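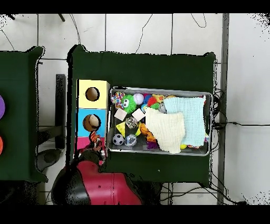 A tray with toys and two folded towels on a green table.

Is your ground coffee only coffee?

Many of our members buy coffee already ground, and they trust the words "100% coffee" on the bag. In July our food group bought six bags of ground coffee in small shops and sent them to the Proltileck laboratory. The result came back this month. In three of the bags the laboratory found something else: roasted barley in two, and corn in the third one. None of these was written on the label.

Barley and corn are not dangerous for most people. But a person who cannot eat gluten should know that there is barley in the cup, and every buyer should know what the money is for. The most expensive of the three bags cost almost as much as the pure Harar coffee from the same shelf.

It is difficult to see the difference at home. After roasting and grinding, everything has the same brown color. Some people put a spoon of the powder in cold water and look at how fast it sinks, but the laboratory told us not to trust this test too much, as it depends also on the roast and on how fine the powder is.

The better way is to buy whole beans. If you have no grinder, the shop Pärn will grind them for you while you wait, without extra cost for bags up to 300 grams. They have now the beans from Gondano again, in a medium roast.

We wrote to the sellers of all three bags. One has answered and promised a new label. The full laboratory report can be read at our office during opening hours. Please ask for the blue folder. If you kept a bag which tasted strange to you, bring it with the receipt, and we will add it to the next order for testing.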